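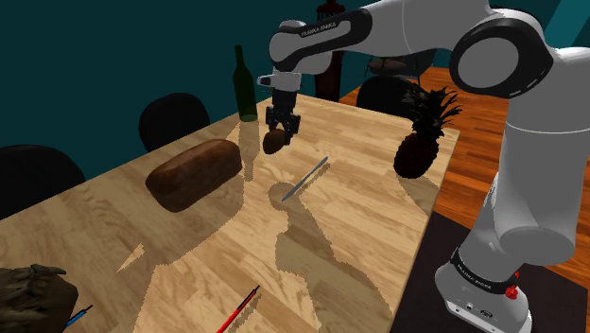

Can you teach a robot arm to pick something up without writing a single line of code?
With a headset and a controller in your hand, or just a decent joystick, you move the arm yourself and the computer saves every motion as a lesson.

I spent most of August doing exactly that in a simulated room called Galtongate, and I have not had this much fun with a computer in years! The arm is a Franka with a black two-fingered gripper, the table has bread and a pineapple on it, and my job was one small brown lump that I called the potato. Pick it up, put it down, reset, go again. I recorded 339 runs and threw out 145 of them, mostly for dithering.

Dithering is my whole argument. People talk about these recordings as if only the grab matters. I think the approach matters more. When I hovered and second-guessed myself, the trained arm hovered too. When I came in slowly with the fingers wide open and an even gap on both sides, it picked up that habit from me, and it was lovely to watch. 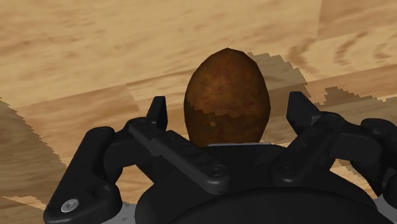 Last changed: 19 October 2020

So I want more hands on the controls, and not only expert ones. The Triltiddale group, whose room files I use, asks for 500 clean runs per task from one trained operator. I see why. The data comes out tidy. But a cook reaches for a potato differently than I do, and so does a kid, and a robot that has only ever copied me is going to be stuck with my bad left-side angle forever.

I also think we should keep some of the fumbles (labeled, please). My second batch, trained with Rostami, the little learning tool I swear by, had 4 runs where I missed, backed off and tried again. That was the batch that taught the arm to try again. I cheered out loud at my desk.

And look at the table from somewhere other than the gripper once in a while. From up close the job is two fingers and a lump. Step back behind the pineapple and there's a knife, a bottle, a loaf, all the stuff you have to steer around. 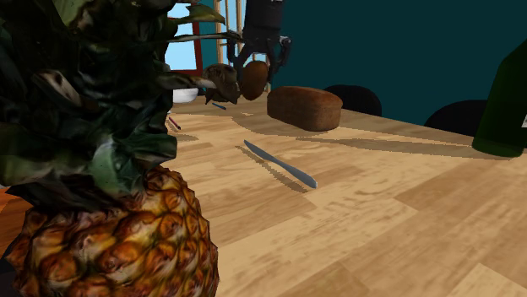
Is pushing a real arm around by hand better than steering one in simulation?
For feel, the real arm wins, but simulation lets a beginner mess up all afternoon and break nothing.

I'd start anyone in the simulator and move them over once their hands calm down. Next on my list is Erkia, a kitchen room with drawers, and I can't wait to be terrible at drawers.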